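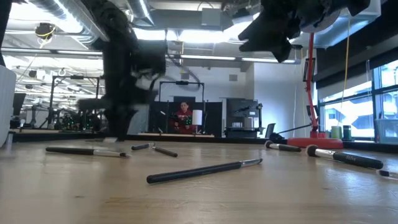

Brushes out on the table, one arm moving.

Gripper keeps pushing thin brushes away when they lie at an angle

railend

I am building a two-arm setup in a shared workshop. The job is small: pick makeup brushes up off a wooden table and put them in a round organizer with compartments. The arms were built from a Tratimar kit, with the fingers that come in the kit. They are flat and angular, black, no padding on the inside faces yet.

The thick handles are fine. The trouble is with the short, thin brushes, mostly when they are lying at a slant to the arm. The fingers come down, one touches the handle a little before the other, and the brush rolls or swings out of the gap. Sometimes it gets caught by the metal part and then slides out when the arm lifts.

I kept a log in July. Out of 168 tries, 66 ended with the brush still on the table. Nearly all of those were the thin ones. I have tried closing slower and it helped a little. I have also tried coming down lower, but then the fingertips scrape the wood and the arm stops itself.

Things I already checked:

The fingers close evenly when there is nothing between them.
The table is level.
The height setting is the same for both arms and is saved between runs.

I am using the Avlow software to plan the moves, default settings except for speed. Should I be changing the fingers, or is this a software thing? I would like to avoid buying a new gripper. The Penner one people recommend costs more than I have put into the rest of it.

threadlocker_blue

Just buy the Penner. I had the kit fingers and gave up on them in a week.

pegboard

You don't need a new gripper for brushes. I would work on it in this order.

First, turn the wrist. If the arm comes down with the fingers square to the table and the brush is at a slant, you are pinching it corner to corner. Anything round and light will roll out of that. The fingers should close across the handle, at a right angle to it. In Avlow there is a setting for whether the wrist angle follows the object or stays fixed, and in my copy it was fixed by default. Look there before you touch any hardware.

Second, grab near the balance point. On a small brush that is closer to the metal part than you would think. If you aim for the middle of the handle, the head end dips when you lift.

Third, put something soft on the fingers. I used strips cut from a rubber shelf liner, stuck on with double-sided tape. Cheap foam works but it tears. Whatever you use, wrap it just past the tip so the last bit of the finger is covered too. You can then go lower without scraping.

One more thing. You say both arms have the same height setting. That only means something if both bases sit at the same height. Measure each one from the tabletop to the same spot on the base. Mine were off by 5 mm and I blamed the fingers for a month.

railend

Thanks, pegboard. The wrist angle was fixed in mine too. I changed that and put liner on one arm so far.
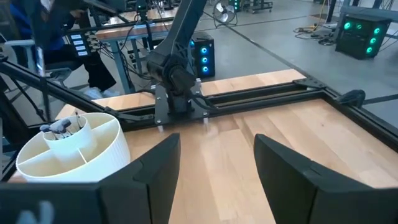 Borkska, 7 October 2018

The arm across the table is on a black plate clamped to the extrusion, with two bolts at the front edge of the plate. I measured both bases and they do not match. The difference is smaller than yours but enough to matter on a thin handle. I will shim the low one and do the July test over with the same brushes.

Still not sure about reach. The far side of the organizer is about 381 mm from the base, and at that distance the arm sags a bit when it goes over the rim. The cup at the back is the hardest spot, because the handles already in there stick up in the way. Is it better to move the organizer closer or raise the path?

pegboard

Move it closer. Raising the path means the arm is stretched out even more. Turn the organizer as well, so the tall cup is off to the side and the arm doesn't have to pass over it to get to the low compartments. Clear the cup out while you are testing and put things back once the low compartments work.

Retighten the plate bolts after you add the shim, then check the height again. Mine moved when I did them up.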